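Loan Stock in Small Workplaces: Labelling, Returns and Write-Offs
Speaker notes

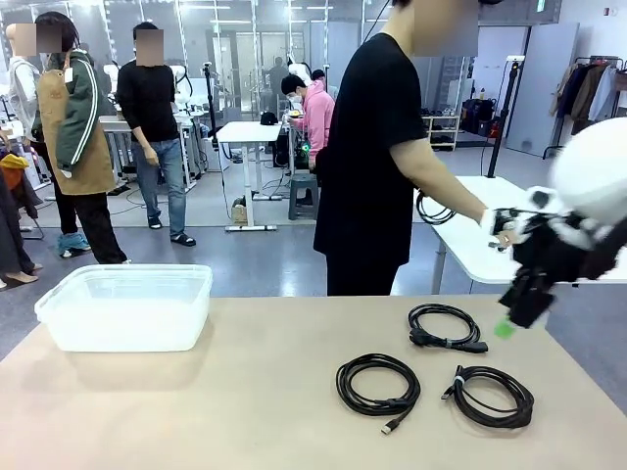
Durndale, December

Opening

Give name and job. Say that the talk covers shared office equipment: leads, chargers, adaptors, projectors, spare keyboards. It does not cover laptops or phones, which most firms already track by serial number. Handout is at the back. Questions at the end, except for questions about terms, which can be asked at once.

Start with the working definition. Loan stock is anything the firm owns, that no single member of staff holds, and that is expected to come back. The third condition is the one to stress. Batteries and pens fail it. A power lead passes it, although many firms treat it as if it did not.

Cost of small items

A single cable is cheap. The purchase price is the wrong figure to plan from. Include the time spent looking for one, the order raised in a hurry, the delivery charge, and the invoice that has to be checked and paid. At Grendetti the finance team worked through a year of orders and found that the handling cost of a replacement lead was higher than the price of the lead in most cases. Pause here. Ask who in the room has a drawer of leads at work. Then ask who could say what is in it.

Do not spend long on the answers. The purpose is to get people thinking of one real drawer while the rest is explained.

Sorting before labelling

The usual mistake is to buy a label printer first. Labels put on unsorted stock record the disorder and make it harder to change later. The order of work is as follows.

Bring everything to one surface. Leave nothing in bags or drawers. Coil each lead and lay it flat with the connector showing, so that its type can be read without picking it up.

Sort by connector, then by length. Do not sort by the device the lead came with. Devices are replaced and the lead stays.

Set aside anything with damaged insulation or a bent pin. These go to electrical waste the same day. A damaged lead put back "for now" will be lent out.

Set aside anything that cannot be identified. Keep it for one quarter in a marked box. If it has not been asked for by the end of the quarter, dispose of it.

Label what remains.

Mention power leads separately. They should be checked for rating as well as fit. Two leads can share a connector and be rated for different currents, and the lower-rated one should not go out with a heater or a large printer. Somebody will ask about inspection intervals. Answer: it depends on the equipment and where it is used, and the person responsible for electrical safety on site should set it. Do not offer a number.

Labels

The label needs a code and nothing else. Staff will ask for the purchase date, the department and the supplier. All of that belongs in the register. A lead has very little flat area, and a long label wrapped round it peels.

Codes at Grendetti have two parts: two letters for type, then a number. The number is never reused. If item 12 is scrapped, there is no new item 12. Reused numbers cause most of the errors in old registers, and they cannot be found by inspection, as both entries look correct.

Place the label at the end that stays with the equipment, a hand's width from the plug. Labels at the middle of a lead disappear inside the coil.

Containers

Keep this part short. One container per type. Clear or frosted plastic is preferred to cardboard, as the level can be judged from outside. Lids are optional and tend to be left off. Shallow is better than deep. In a deep box the same few leads on top are used over and over, and the ones beneath are never checked.

Limit each container by count. When the limit is reached, something leaves before anything is added. The limit at Durndale is 5 per type per floor. It was set by looking at the highest number out on loan at one time and adding a small margin. Other sites will need their own figure.

The register

Show the blank form from the handout. Columns: code, type, date out, name, date due, date back. There is no column for purpose. It was tried, and the entries were of no use ("meeting", "desk", "needed it").

Yến Chu ran the paper version at the Triệu office before it moved to a spreadsheet. Her finding was that a paper sheet beside the container was filled in more often than a shared file, and that the shared file was easier to search. The present arrangement is paper at the point of loan, copied to the spreadsheet every Tuesday. Copying takes a few minutes and doubles as a check on overdue items.

If asked about scanning systems: Kisteo trialled one. It worked as specified. Use fell when the scanner was moved to a locked cupboard, and the trial was not extended. The system may suit a larger store with a staffed counter.

Returns

Set a default loan period and print it at the top of the sheet. Open-ended loans become permanent. Where a person needs an item permanently, transfer it to them in the register and stop counting it as loan stock. This is a correct result and should be recorded as one.

Reminders should name the item and the due date, and should go to one person. Messages to all staff asking for "any leads" to be returned bring back items that were never part of the stock, and the sorting has to be done again.

Tín Hứa has asked for a note on charging staff for losses. The position taken here is that it is not worth doing for small items. The administration costs more than the recovery, and people stop reporting faults.

Write-offs

Write off at a fixed point in the year. An item is written off when it has been overdue for 2 full quarters and one reminder has gone unanswered. If it turns up later, enter it under a new code. Do not reopen the old line.

Report the number of write-offs by type. A high figure for one type generally means that the stock is too small and people are holding on to what they have. Buy more of that type before tightening the rules.

Questions likely to come up

Personal chargers brought from home: keep out of the register, and keep out of the containers.

Leads supplied with new equipment: code them on arrival, or leave them sealed with the equipment. Choose one and apply it across the site.

Adaptors: treat as a separate type. Do not store them attached to a lead.

Handouts to be collected from the back table. Spare copies of the blank register are with Yến Chu.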